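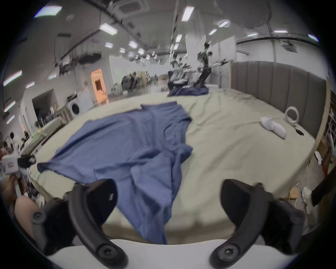
Last modified: July

Equipment Plan for a Cloth Handling Station
Project report, Cerkstead, Nomura Hall

1. Purpose

This report sets out what should be bought, borrowed or reused to run a second cloth handling station next year. The existing station is used to record people moving and spreading garments with hand-held grippers, and the recordings are then used to train the robot arms. The project was asked for a budget order and a delivery plan. It was not asked to judge the training results, and they are left out.

2. Scope

The plan covers the hand-held grippers, spare parts, table and covering, garments, storage and power. The humanoid robots are on a separate capital line and are treated as already available. Floor space is also treated as fixed.

3. Suppliers

Quotes were requested from Tritimness and Posell for a matching pair of grippers with curved fingers. Both firms supply the body and fingers as one unit. Tritimness sells replacement fingers on their own. Posell sells them only as part of a service kit, with screws and brackets included.

The Tritimness lead time is 13 weeks from the purchase order. Posell quotes a shorter time but does not hold stock, and the quote lapses at the end of the month in which it is issued. An order placed in July reaches us before the second teaching term only if the approval form is signed without a second round of questions. The last two equipment requests both went to a second round.

4. Consumables and wear

Finger wear is the main running cost. The inner face of the finger loses grip before anything else fails, and thin cotton shows the problem earlier than heavy cloth. We propose one spare set of fingers for each gripper, bought with the first order to avoid a second freight charge.

Garments should be budgeted as consumables. Repeated pinching stretches hems and cuffs, and a stretched shirt no longer behaves like a new one. An allowance of $300 per term is proposed, covering plain shirts in a small range of sizes. White tape is already in the general stores budget and has no line here. 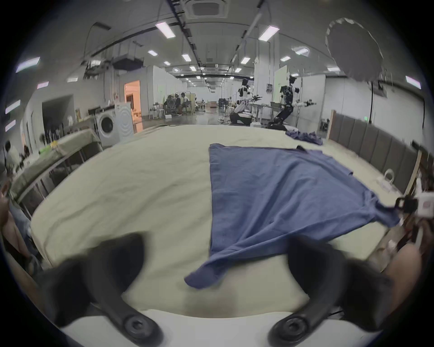

The largest open item in the budget is the number of grippers per station. A single unit would halve the purchase cost and simplify charging. It would also limit the work to dragging and lifting, as a shirt laid on the table needs tension from another side before it will flatten. With the blue T-shirt, the second gripper has the sleeve pinched and pulled taut at the right while the near corner still folds over into a loose hem. That corner is left for the first gripper. We have therefore costed the pair as the minimum and removed the single unit option from the order form.

5. Table and surroundings

The table must be long enough to keep a heap of waiting garments at the far end, clear of the one being handled. A padded top with a fabric cover is preferred, and the cover should be removable for washing. Pale covers are easier to separate from dark clothing in the recordings. Two covers are listed so that one can be in the wash.

Padded partitions are costed as optional. They are bulky to freight and could be transferred from elsewhere in the building if the facilities office agrees.

6. Recommended order

Stage one: gripper pair and spare fingers, from Tritimness.
Stage two: table, two covers, first term of garments.
Stage three: storage shelving, charging point, partitions if no transfer is approved.

Stage one should not wait for the table. The grippers need 6 hours of checking and set-up before first use, and this can be done at the existing station. If the Tritimness quote rises before approval, the shelving should be dropped first and the spare fingers kept.

7. Items not resolved

Insurance cover for hand-held units used outside Nomura Hall has not been confirmed. The Posell service kit price was quoted without tax and needs to be requested again. Disposal of worn garments is currently charged to general waste, and no separate line has been proposed.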